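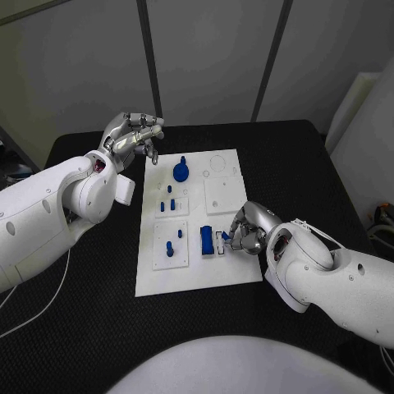

Unit 4: Supplier Clusters in Aircraft Manufacturing
Handout, revised March 10, 2026

4.1 Terms

A final assembly line joins large sections into a finished aircraft. A tier 1 supplier delivers complete sections or systems to that line. Tier 2 suppliers deliver subassemblies to tier 1, and tier 3 suppliers deliver machined parts, brackets, fasteners and treated sheet. A cluster is a group of such firms close enough to share labor, freight and testing services.

4.2 Why suppliers co-locate

Transport cost matters less than students usually expect. Most tier 3 parts are small and ship cheaply. The stronger effects are shared special processes (heat treatment, anodizing, nondestructive testing) and a common pool of certified workers. A plating shop is expensive to qualify and rarely fills its capacity with one customer.

4.3 Case: the Hirnness park

Hirnness opened with two tenants. Iromero makes wire harnesses; Pumphrey machines brackets and hinge fittings. Both sent parts abroad for surface treatment, which added 12 working days to each order. Movow then built a treatment shop on the site – the park authority paid for the water plant – and the added time fell to three days. Employment in the park is now around 325, of whom 200 work for Iromero.

Note that the harness work moved first. It is labor-intensive, needs little fixed equipment, and can be relocated again just as easily. Treatment capacity is harder to move.

4.4 Local content

Local content is normally stated as a share of purchase value. State whether imported raw material is included. A bracket cut from imported plate may count as fully local under one rule and less than half local under another. Offset agreements often leave this point open.

4.5 Reading and problem set

Read the May case packet before the next session. For problem 2, use the lead times in 4.3 and assume a holding cost of 1.5 percent per month. Show units in all steps.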